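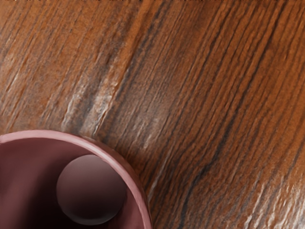 Sunday, April 19, 2020

Hi everyone at the Retavik Fund,

Second report on the Tillman film, covering January to now. I'll start with the big news: we have an assembly cut! It runs 110 minutes, so it's way too long, it has no music, and there are black cards wherever I still owe a scene. But you can sit down and watch it start to finish, and I couldn't say that at Christmas.

## Where the shoot stands

We got 6 of the 7 interviews we planned. The last one is the former horror host who moved out of state, and we were three days from flying out when travel shut down. I've talked to him by phone a lot since then (he calls me, usually late, and he's wonderful). He's willing to record his own audio at home if we mail him a decent microphone. I'd still like him on camera, so for now I'm cutting with the phone audio as a placeholder and keeping the airfare money where it is.

The studio tour in Tillman happened in the first week of January, thank goodness. The old station building is mostly offices now but the owners let us into the basement, and the painted graveyard backdrop is still down there, rolled up behind a furnace. We shot it being unrolled. It's my favorite five minutes in the whole cut and I already know somebody is going to tell me to make it two.

## The tapes

The transfer work at Ekent went slower than I told you it would. I'd budgeted for clean three-quarter-inch tapes and a good chunk of them needed baking before they'd play at all. We ended up with 30 hours of broadcast material, including the complete Halloween marathon with the commercials left in. The commercials are gold. I'm going to need a second conversation with the lawyer about them, because the station's release covers the host segments and very clearly doesn't cover a mattress store jingle.

Ekent closed its front counter in March, so the last box of tapes is sitting on their shelf. They have it logged and I have the receipt. I don't think anything in that box changes the story, but I'd like to see it before we lock.
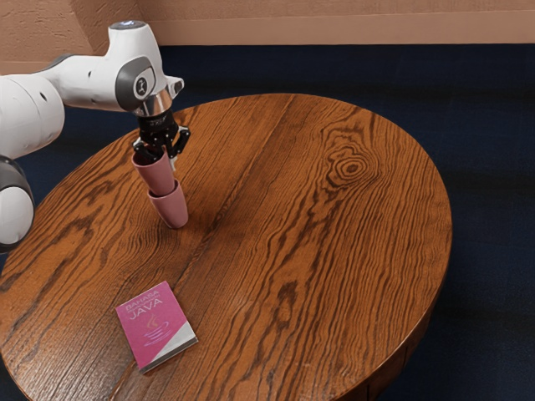 ## Money

We're under on travel for the obvious reason and over on transfers. With your okay I'd like to move part of the travel line over to cover Ekent's final invoice. The updated budget sheet is attached, with the changes in yellow. Sound mix and color haven't been touched.

## What's next

- Get the cut down to 90 minutes or under. The whole middle section about the sponsor fight can lose a lot.
- Hear back from Ikeck on the score. They sent two sketches, and the organ one made me laugh out loud in a good way.
- Send you a private link to the next cut, probably in early summer.
- Figure out festivals. The two I was aiming for have gone online or gone quiet, and I'd sooner wait than rush a cut into a deadline that keeps moving.

One question for you: does the completion date in our agreement have any give in it? I'm not asking to move it yet. I'd just like to know before I book the mix.

Thanks again for sticking with a movie about people in bad capes. Call me anytime, I'm home.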